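The Paper That Stays in the Drawer

My father kept every bus ticket he ever bought. When he died, in January, my sister and I opened the steel cupboard in his room and found them in bundles, tied with the thread that sweet shops use for their boxes. Under the tickets were wedding invitations, a warranty card for a radio, electricity bills and the program of a school play in which neither of us had acted. My sister wanted to throw everything away before lunch. I asked her for one week, and that week has now become the larger part of a year.

The kind of paper I am writing about has a name among collectors and librarians. They call it ephemera, a word from Greek for something which lives only one day. A ticket is made for one journey, a menu for one season, a leaflet for one election or one sale of mattresses. The people who print it do not expect it to be kept, and most of it is not kept. But some of it stays in a drawer or between the pages of a cookbook, and after thirty years it starts to say things that the books of the same time forgot to say.

I learned this from Gangadharan Bhat, who has bought and sold old paper for most of his life. His shop is on the upper floor of a building that smells of coffee from the roaster downstairs. He has 919 folders, and I know the number because he writes it on a small blackboard near the door and changes it with chalk when a new one is opened. The folders are sorted by purpose and not by age. One is for laundry receipts. One is for the labels that were glued to suitcases.

"People come and ask me for something rare," he told me while he was cutting a mango on a newspaper. "I tell them, rare is easy, everybody keeps the rare thing. Bring me a common thing from the year you were born."

I could not bring him one. I went home and looked, and I had my birth certificate and nothing else. My father's tickets begin some years later, when we moved to the city and he took the bus to the Fernandes printing works, where he was a proofreader. From these tickets I can see when the fare went up, and also when the color changed from a thin green to a thin pink. There is a gap of 11 days in one summer. My mother says it was the time he had jaundice. My sister says it was the strike. They have been arguing about it on the telephone since I told them, and I am a little sorry that I did.

The prices are what most visitors to Mr. Bhat's shop look at first. They hold up a menu and laugh at the cost of a coffee. I find that I look more at the small instructions. A cinema ticket from the old Toltach hall asks the patron to remove tall hats. A card from a dentist asks the patient not to come with an empty stomach. Somebody had to think of these sentences and somebody had to set them in type, and maybe it was a man like my father who checked that the comma was in its right place.

There are people who collect in a more serious way. Jagadeesh Palaniappan is a retired teacher of geography, and he collects only folded maps which were given for free. He has hotel maps, petrol station maps and one map of a zoo that closed before it opened its second gate, so the gate exists only on his paper. He does not frame them. "A map on a wall is a picture," he said. "It must be opened and closed, and it must be difficult to close." He made me try with a map of the Solletti lakes. I did not succeed, and he was pleased.

Both men worry about the same thing, though they have never met. The ticket is now on the telephone, the menu is a square code on the table, and the invitation comes as a video with music. I asked Mr. Bhat if his trade will end. He said that there is more printed paper around us now than when he started, only it is different paper, and we look at it less. He advised me to empty my own bag at the end of each month and see what falls out.
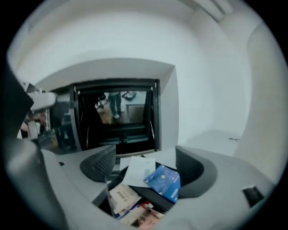 Cards, booklets and a loose sheet: a pile of everyday paper.

I tried his advice for three months. It is a humbling exercise for a person who believes that she lives without paper. The first month gave me mostly receipts, already half faded. This is a problem for the future, because many shop receipts are printed with heat and not with ink, and the words go away if you leave them near a window. If you want to keep one, Mr. Bhat says, copy it with a normal copier and keep the two together, away from plastic sleeves. For everything else his rules are simple. No tape, no rubber bands, no staples if you can take them out without tearing. Write the month on the back with a soft pencil – never a pen – and put it in a box with a lid.

A good box does not cost much. I bought mine from Colis, the stationery shop near the station, for 200 rupees, and a smaller one for 40. The small one was meant for my sister. She refused it and said that she is not becoming our father. Two weeks later she sent me a message asking if the lid should be on tightly, or if the paper needs some air.

I telephoned Mr. Bhat with her question. He said a little air is good, and then he asked me what she had put in it. She has not told me yet.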